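Bench notebook, August, late afternoon
Black table, bottle and the board

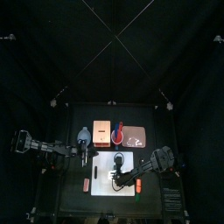 3 min read

Okay, back at the black table after a week of doing everything else. I'm writing this up mostly so I stop asking the same questions twice, and so whoever picks up the Plonora bench list after me knows where I left things.

First, the fabric. I've come around on the black walls and the black ceiling. I grumbled a lot when they went up (it's like working inside a coat), but pale stuff shows up so much better against them. The light blue bottle used to vanish against the old gray worktop by this time of day, and now I can find it from the doorway. The downside is lint. Every crumb of paper and every bit of fluff shows on that tabletop, and the fabric sheds a bit along the seams too. I went over it with the sticky roller, then a barely damp cloth, then the roller again. Don't use the yellow cloths, they leave more behind than they pick up!

Row across the back: I'm keeping the light blue bottle at the far left, neck pointing to the back of the table. We had a long back-and-forth about neck direction and I still think back is right. When the neck faces front you end up grabbing it by the neck, and it's a rounded bottle, so it swings around on you. Neck to the back and you meet the body first. I wrote that on the Fovik sheet in big letters and then lost the Fovik sheet, so it's going in here.

The bottle wants to roll if you set it down carelessly. I tried a tiny dab of putty under one like it on the side bench and hated it, too sticky, and it left a ring. A strip of the thin Flosberg matting was better. Cut it narrow and it mostly disappears under the bottle. I've got enough of that roll left for maybe two more tries and then somebody has to reorder (could be me, I'll see how I feel).

The white board is the other thing I wanted to get down. It has to be wiped every time, even when it looks fine, and especially when it looks fine. Fingerprints only show from low down. I crouch at the front edge and look across it, which is hard on the knees but works every time. Microfiber, no spray. The spray streaks and then you're polishing for ages.

Still not settled on spacing. I'd been going with 60 mm between neighbors at the back and it felt cramped, especially next to the bottle, so I opened the row up by 9 mm a gap and I like that more. Measured with the steel rule, body to body, ignoring necks and handles and anything else that sticks out. If you measure from the necks you'll get a different answer and we'll have that argument again.

Cables: the two pale ones crossing overhead are fine, leave them alone please. I dusted the light gray brackets at the back corners and the small one in the middle of the rear edge. They collect a surprising amount of fluff, and of course it drops right onto the clean table when you touch them. So do the brackets first and the table second. I did it the wrong way round, naturally, and got to roll the whole thing again.

Layout is saved on the bench list as 2049. The older entry just says "Bashir layout" and I have no idea which version that was, so I've left it in with a question mark.

To do next time:
Cut a fresh strip of matting and try it a bit wider.
Find the Fovik sheet. Check under the label printer.
New rollers, we have 4 refills left and I go through them fast.
Try the row pulled forward by roughly a hand's width and see if I can still wipe behind it without knocking the bottle over.
Trim the loose threads on the ceiling seam before they end up on the board again.

Lights off, cloths in the wash bin, side bench still a mess. I'll get to it in the morning.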